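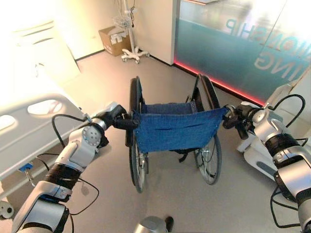

How often does a folding wheelchair on the ward need a full check?
Every 3 months, plus a quick look at the brakes and tires each time it goes to a different patient.

WHEELCHAIR INSPECTION, WILTGATE REHAB UNIT
Chair no. 169, folding, blue fabric seat and back
Period: November
Checked by: Iolanda Sales

Push handles: OK. Grips do not twist or slide when pulled.

Backrest fabric: OK, monitor. Slight sag in the middle. No tears at the rivets. Look again next time.

Seat fabric: OK. Wiped down with ward cleaner.

Rear wheels: OK. Spokes tight on both sides. Hand rims have no sharp spots.

Tires: OK. Tread even.

Left brake: FAIL, then fixed. Lever moved but the wheel still turned with a person seated. Clamp shifted forward and retested on the ramp.

Right brake: OK.

Front casters: OK. Hair removed from the left axle.

Folding action: Stiff for the last inch or so. Dry lube on the cross brace. Opens fully now.

Armrests: OK. Both lock.

Footrests: Right one missing. Found in the Zemska storage closet and put back on.

Strap under seat: OK. Stitching sound.

Result: Pass, back in use. Left brake to be checked again in 7 days by the day shift. Write the result on the same sheet and leave the sheet in the chair folder at the desk.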